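Storing fruit at home

Apples give off a gas as they ripen, and it speeds up whatever is stored next to them. Keep them in their own drawer in the refrigerator, in a bag with a few holes in it. Tangerines last longest in the other drawer, with no bag.
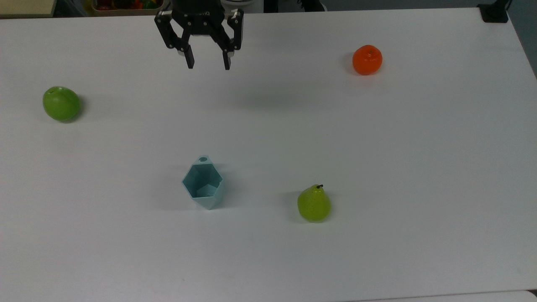

Khadija Kabbaj
Kitchen and pantry editor

Before you put fruit away, set it out on a clear white table where soft spots are easy to see. A green apple should feel firm all over. A tangerine should be heavy for its size, with a glossy peel.

Don't wash anything until you plan to eat it. Damp peel molds fast, and one bad tangerine will spoil the ones touching it. Check the drawers every 5 days. Apples that have gone a little soft are fine for sauce. Wipe the drawer with vinegar and water and let it dry before refilling.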